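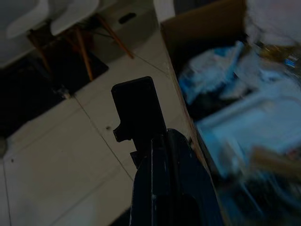
Reading time: 3 min

Home | Contents | Chapters | Exercises | Errata

Chapter 10: Learning from Wrist Views
Wed 26 August, by Zoia Dovhaniuk

A camera mounted at a robot's wrist sees very little of the room and a great deal of the work. The gripper finger stands in the middle of the picture, always in the same place, while everything else tilts and slides as the arm turns. In the opening picture of this chapter the floor tiles run on a diagonal and the open cardboard box on the right is badly blurred. A person can still say that there is a box with things in it, something bright blue near the top and a larger light blue piece below. This chapter asks how much of that a learned model can recover, and what it costs to teach it.

The method we follow is the one Belmiro Aguiar and I used in the Monarano study. It has two stages. In the first, a network is shown short runs of wrist views along with the recorded arm motion, and learns to predict how the view will shift when the wrist moves. No objects are labeled. In the second, a small set of labeled views is used to train a contact estimate: how near the finger is to the closest surface, and on which side.

The order matters. A network trained on contact alone tends to treat blur as distance — a smeared edge looks far away to it. In the opening picture the edge of the box nearly touches the right side of the finger, and it is just this sort of edge that the contact-only network got wrong. A network that has first learned how motion changes the view makes the mistake less often.

The Monarano set holds 3,880 runs, recorded in furnished rooms under ordinary light. We kept the dim ones. Of the full set, 1,000 runs were held back for testing and never used in either stage. Each training was repeated 3 times from different starting weights, and the tables in Section 10.4 give all the results, including the poor ones.

Two limits should be stated now. The method assumes that the gripper keeps its shape in the view, so a change of finger means repeating the second stage. It also says nothing about what is inside a container — only where the nearest surface lies.

Section 10.1 sets up the notation. Readers who have worked through Chapter 9 can skip to Section 10.2.

Related
Chapter 9: Camera Motion and Blur
The Mudness Measure for Cluttered Floors
Lab Notes: Calibrating the Zelano Wrist Mount
Maillard Problem Set, November revision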